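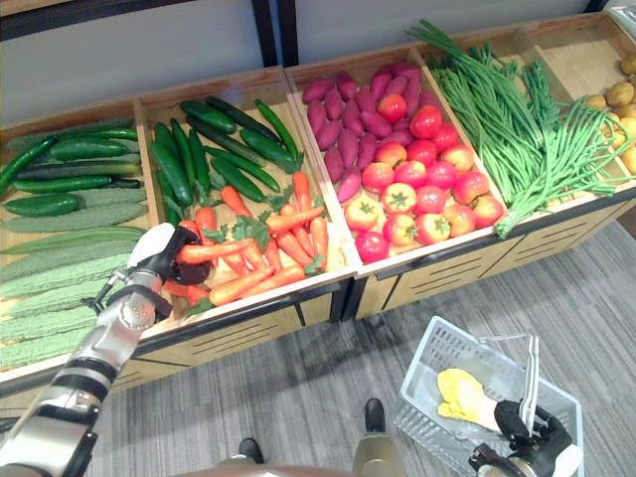 Lecture 9. Extortion in the Wholesale Trade: How a Protection Racket Becomes a Business

Notes for students, prepared by Miroslava Bartoš

In the last lecture we spoke about smuggling on the coast. Today we stay in the city and look at a more quiet kind of crime. The main reading is the chapter on the Drusine market by Han-gyeol Won. Please read it before the seminar, also the footnotes.

The Drusine was a wholesale market near the river. Farmers brought their goods at night, and before morning everything had to be sold. A delay of three hours could destroy the value of a full truck. Whoever controlled the unloading gate therefore controlled the farmers, and he did not need to own any goods himself.

Joon-young Bang understood this early. He started as a porter at the gate and became the head of the porters' association. In November of his second year as head, the association introduced a "gate fee." The sellers who paid were unloaded first. The sellers who did not pay waited. There was very little violence in this first period, and this is the reason why the police had almost nothing to write down.

Later the fee was collected by a company, Clidach, which gave receipts and paid taxes. Won counts 200 sellers who had a contract with Clidach. Many of them told the court that they considered it a normal cost, similar to rent. We will discuss if we should believe them, because some of them still worked at the market when they testified. 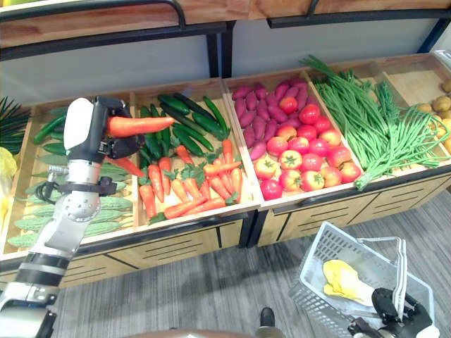

The trial and its sources

The case was opened after the bookkeeper, Bit-na Choo, gave her own copy of the accounts to a prosecutor. She had kept it for 14 months. The copy shows two columns: the sum on the receipt and the sum which was really taken. The defense said that the second column was written afterwards, and the handwriting expert could not exclude it.

Bang was convicted of extortion, but not of leading a criminal organization. Compare here the article of Tae-yang Seo, who thinks the court was too careful. Won does not agree with him, see the last pages of the chapter.

For the seminar

Prepare short answers in writing, one page in total. When does a fee become extortion if no threat is spoken? What can the accounts prove without the testimony of Choo? Which people at the market are missing from the sources?

The page should be in my mailbox by April 17, 2019.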